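Software Engineer, Motion Planning and Control (two-arm manipulation)

Kaler Robotics, Drellutach
Full time, on site at least 3 days a week
Posted March 4, 2018

We write the software that lets two robot arms handle everyday goods together: pick a thing up, turn it over, pass it across, put it in a box. We buy our arms and grippers from other people. Everything above the joint controllers is ours, and we'd love to have one more person working on it with us!

The code base is called Trinau. It takes in camera images and joint readings, works out where the objects are, plans motion for both arms at once, and then keeps correcting while the arms move. Most of it is C++, with Python on top for task scripts, tests and the tools we use to look at logs. Trinau started as a planner for a single arm, and you can still tell in places. A good part of this job is fixing that.

What you'd be working on

The biggest piece is the joint planner. When both grippers hold the same object, the arms can't be planned one after the other, and our current approach (plan the left, then bend the right to fit) gives up far too often. We have a prototype that treats the pair as one closed chain. It's promising and it's slow, and we want you to take it over and make it something we can run all day.

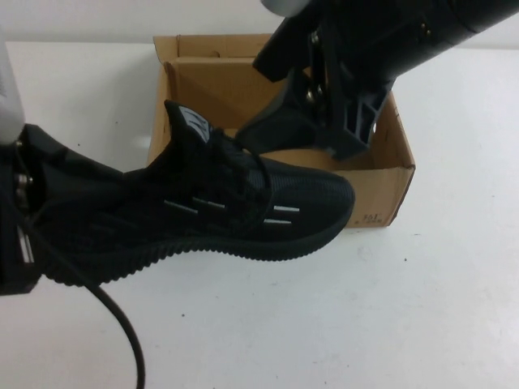 Soft goods are the other half of the fun. A knit upper gives when you squeeze it, laces end up where you don't expect them, and the pose estimate you had a second ago may not be the one you need now. Our grasp controller treats everything as rigid and leans on a force limit to stay out of trouble. We'd like a real compliance model in there, even a simple one, and we have plenty of ideas and strong opinions about how to start. Bring yours.

You would also spend time on:

Collision checking against thin, open things such as carton flaps, which our mesh simplifier likes to close up
Hand-off timing between the perception loop and the control loop
The replay tool, which runs a recorded session through new planner code and shows where the two part ways
Our regression suite, now at 363 recorded episodes, with 525 as the goal by October

Expect to be at the bench a lot. We all run our own code on the real cells, we all reset the table between trials, and everyone takes a turn at the dull job of recalibrating cameras. If you have only worked in simulation so far, that's fine, as long as you're itching to get out of it.

What we're looking for

You've written C++ that other people had to read and change. You're at home with rigid body transforms and you have your own way of catching a flipped quaternion before it reaches the hardware. You've worked on at least one of these in some depth: motion planning, force or impedance control, pose estimation, trajectory optimization. School projects count, open source counts, and so does a job in a field next door (we have had great luck with people from game physics).

Nice to have: ROS, real-time Linux, GPU programming, or experience with tactile sensing. Please don't hold back if you have none of them. We don't ask for a particular degree.

How we work

The software group is small and sits in the same room as the robots. Code review is thorough and friendly. Planner changes go through the replay tool first and then get 2 hours on a cell before they're merged, and we write up failed runs with the same care as good ones. There's a weekly reading hour, which lately has been all contact dynamics, and whoever picks the paper also picks the lunch.

We share a building with the Mwakyusa machine shop, so if you need an odd bracket or a new set of fingertips you can walk downstairs with a drawing. It's a wonderful thing to have when you're testing grasp code.

Pay and benefits

Salary depends on experience, and we'll tell you the range in our first reply. Health and dental coverage, paid vacation, a yearly budget for conferences or courses, and help with moving costs if you're coming from outside Drellutach.

How to apply

Send us a resume and a short note on a piece of robot software you worked on that misbehaved, and how you tracked the problem down. A link to code is welcome but not required. Applicants we'd like to meet will have a phone call with one of the engineers, followed by a day on site. There is no whiteboard test. You'll pair with us on a real Trinau bug, with a cell to try it on, and we pay for your travel.

We read applications as they come in and reply to all of them.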